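4. Running the Musero rapid strip on a positive culture bottle

I've been looking after the bench tests at the Purkach clinic lab for a while now, and I rewrote this section after Teguh Sutanto told me (kindly!) that the old one read like a tax form. It covers one thing only: taking a drop from a positive blood culture bottle, putting it on a Musero strip and reading the lines. Ordering, storage and the quarterly check are in section 6.

Before you start, get your strips out of the fridge and leave them on the bench in their closed pouches until they're at room temperature. I've opened a cold pouch more than once when I was in a hurry, and the pad went damp and the sample crept up one side of the strip and left the other side blank. What a waste.

You'll need one strip per bottle, one tube of the Iltex lysis buffer, a pipette with filter tips, a timer and the log sheet. Gloves and eye protection, always, and all of the bottle work happens in the cabinet.

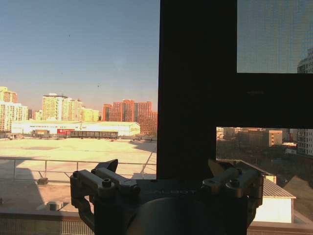 Okay, pouches warm, log sheet out. Go in this order.

1. Check the bottle number against the request and write it on the strip's plastic housing with a fine marker. Write it on the housing and never on the pouch, which goes in the trash the second you look away.

2. Wipe the bottle's rubber top with alcohol and let it dry by itself. Please don't blow on it.

3. Turn the bottle gently end over end 8 times. Some of our bottles have resin beads in them and you'll feel those slide about, that's fine.

4. Draw off your sample with the venting needle and put 2 drops into the buffer tube. Cap it and flick it with your finger until the color looks the same all the way through.

5. Leave the tube standing for 4 minutes. I use this time to fill in the log, but Cempaka Nair likes to set up her Gram slide here, and her way is probably smarter.

6. Put the strip flat on the bench, pipette the lysed sample into the round well and start the timer for 19 minutes.

7. Read it when the timer goes off. The control line is the one closest to the top of the window, marked C. The others are marked by enzyme family on the housing.

CAUTION: Don't read the strip late. A strip left sitting over lunch can grow a faint gray line that means nothing at all, and a faint line read on time is a real positive. You can't tell the two apart afterward, so if you missed the timer, run a new one.

Note: No control line means no result, even if you can see a lovely dark test line. Log it as invalid, keep the housing in the tray and start over with a fresh strip.

A word about light, as I get asked this a lot. Read the strip under the white bench lamp with the housing flat. Strong sun straight across the window washes out the weak lines, and holding the thing up and tilting it makes you see lines that aren't there. Kamarul Pelupessy and I once disagreed over the same strip for a good while in July, him near the glass and me at the bench, and we only agreed once we both sat down under the lamp.

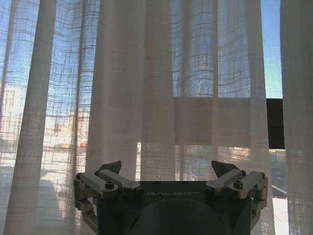
Fig. 4-2. Sheer white curtain, daylight behind.

8. Have a second person read the strip without telling them what you saw. Both of you initial the log. If you don't agree, it goes down as "repeat", and the repeat gets done by whoever didn't do the first one.

9. Call positives through to the ward right away and write down who you spoke to and the time of day. A negative strip can wait for the normal report. It also doesn't clear the patient – the strip only looks for the families printed on the housing, and the full susceptibility panel still has to run.

Note: For a mixed bottle (more than one thing on the Gram), run the strip anyway but add "mixed" in the comments. Miloslav Oravec at the Wattimena reference bench wants a subculture from every one of those, and he will call you if it doesn't come.

Used strips, tips and buffer tubes go in the yellow bin. Wipe down the cabinet, put the unused pouches back in the fridge, and if you opened the last box, write that on the whiteboard before you go home.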